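Speaker notes - "Asking for the paper: how we got the Brullham bridge letters"
Civic evening, 2022-05-03. Slot is 30 minutes, then questions for 15.

**Opening (no slide)**

Say hello, thank Orsolya for the invite. Then straight in: who has ever asked their city council for a document? Hands up. Who got it? Keep hands up. Wait for the laugh, if there is one, and move on.

Tonight is about one records request, to one mid-sized council, about one bridge. I love this stuff and I want you to leave wanting to file one yourselves.

**The bridge**

- Gomotbridge opened in 1968. Two lanes, one narrow sidewalk, only road crossing between Louro and the Brullham side.
- In April the mayor, Henrique Marinho, told the council that the repair contract had been "fully reviewed." His words, in the minutes.
- Matěj Bartoš, in the opposition, asked who had reviewed it. He was told the answer would come in writing. It didn't come by the next meeting, or the one after.
- So we asked.

Don't get drawn into whether the bridge is safe. I'm not an engineer, and the letters don't say.

**The request**

Read the whole thing out loud, it takes ten seconds: "All letters and emails between the mayor's office and the contractor about the scope and price of the Gomotbridge repair, from the day bids opened to the day the contract was signed."

Pause on it. Point out what's in there: two named parties, one subject, a start and an end. My first draft said "everything about the bridge" and Lurdes Morais crossed it out in pen. She was right! A clerk can't search for everything, and a lawyer can refuse it in one line.

**What came back**

Almost 700 pages, on paper, in a box. Plenty of it was the same email chain printed again each time somebody hit reply. I spent a happy week on the living room floor with it (my family was less happy) and I'd do it again tomorrow.

The find was near the bottom. A two-page letter from the mayor's office asking the contractor to start before the council's own legal department had replied. The legal reply was in the box too, dated after the signature. It raised the question of who pays if the work runs over, and as far as we can tell that question is still open.

Go slowly here. Put the two dates side by side and let people look. No adjectives - the dates do the work.

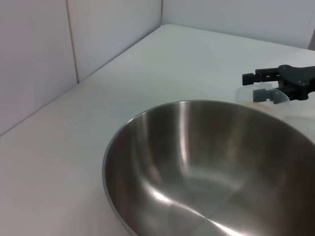 Simão Caldeira wrote in after the first piece ran that we had been unfair, that councils sign before the last memo arrives all the time, and that the mayor would have been blamed just as loudly for waiting. I'll read his note nearly in full. He has a point about the first part, and I phoned two other councils to check. One said yes, it happens. The other said never, and sounded quite shocked to be asked.

Where I part ways with him: the mayor didn't say "we signed early and here's why." He said "fully reviewed." A council votes on what it's told.

**What happened next**

- Bartoš moved for a special session. It passed by one vote.
- Marinho's office put out a statement calling the letter "routine." Read the statement, don't paraphrase it.
- The council has agreed to post contract letters on its website from now on. Small change, and I was thrilled. Go look at the page tonight, it's already got things on it.

If running late, skip the special session and keep the website.

**Undent**

Short bit, two minutes at most. Undent is the little tool we used to flatten those nested email chains so you see each message once, in date order. Free, a bit clunky, crashes on very long files. Show the before and after. Don't demo it live (remember the last talk).

**How to do your own**

- Pick one decision you're curious about.
- Read the minutes first. They're dull and they're wonderful, and they give you names and dates for free.
- Ask for letters and emails, with a start date and an end date.
- Call the clerk. Be nice. Ours told us which office kept the paper copies, and we'd never have guessed.
- If they say no, ask which rule they're using and get it in writing.

**Questions I expect**

Did the mayor break a rule? We don't know. The council's own rules say legal "should" review, and there's a whole argument hiding in that word.

Did it cost anything? Copying fees, split between four of us.

Can I see the box? Yes please! It's by the door, take your time with it, just keep the pages in order.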